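1/ ok it's July, it's too hot to go outside, so you're getting my shape sorter thread. I've had opinions building up since my kid turned 2 and they have to go somewhere

2/ background: we went through five of these things in a year. Some were hand-me-downs, one was a birthday present, one came home from a yard sale in a bag with a shoe. I'm a person who reads reviews for dish sponges so of course I got weird about it

3/ first opinion! The classic box with the lid is overrated. You know the one, little kid drops the triangle in, triangle is gone, kid looks at you like you stole it. Then you have to dig it out of a door the size of a cracker. Every single time

4/ a board is so much better. Holes on top, piece goes down in the hole, you can still see where it went. My kid went from 20 seconds of interest to a whole pot of pasta worth of interest (I cooked! with both hands!)

5/ second opinion: one color for the board. I used to think the rainbow ones were more fun but then mine was just matching red to red and ignoring the shapes completely. Plain board and you have to look at the hole. Bright green with a plain gray block is my favorite combo, it's so easy to see what you're doing 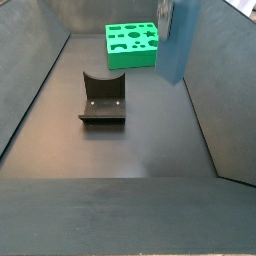
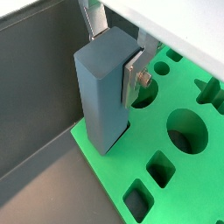
6/ ok third opinion and I will fight for this one. PUT THE SORTER IN A BIN. A big open one with sides. Pieces roll, pieces get flung, I have pulled a hexagon out from under the stove with a yardstick. In a bin they hit the wall and stay put

7/ dark bin if you can get one. I had a clear one first and the kid spent more time looking at the rug through the bottom. Boring gray is perfect, there's nothing to look at except the green thing

8/ someone's going to ask so: star is the hard one. Circle is easy, you can't put it in wrong. Square has four ways to be right. Star LOOKS easy because you get the idea right away, and then every point has to line up and that's when the yelling starts

9/ my tip for the star is don't bring it out on day one. We did circle for a week, then square, then I just left the star lying there like I'd forgotten about it. Got picked up before lunch

10/ tall blocks beat flat pieces, by the way. A toddler can get a whole fist around a tall one and steer it from the top. Flat ones get pinched by the edge and go in crooked and then you're prying them out with a butter knife

11/ Tshepo Jacobs asked me under the last thread if foam is ok or if it has to be wood. I love foam! It's quiet. We live above people. The only thing is mine got chewed on one corner and it does not un-chew

12/ the wooden one we had was prettier, sure, and it sat on the shelf looking pretty, and then it landed on my foot. It lives at grandma's now

13/ cleaning: warm water, drop of dish soap, old toothbrush for the corners of the holes. Stand it on its side on a towel overnight. I tried the hair dryer once and I was there forever, don't

14/ lost pieces: I keep a jar on the windowsill and anything with a geometric shape goes in the jar. There are currently two things in there that don't fit any toy we own and I'm scared to throw them out

15/ the last thread like this got 700 replies and most of them were about the sponge thing so please, shape sorters only this time

16/ if you've got a kid who only wants to do the circle over and over, mine did that for a month. Just let them. Now I need to go find out why it's so quiet in the kitchen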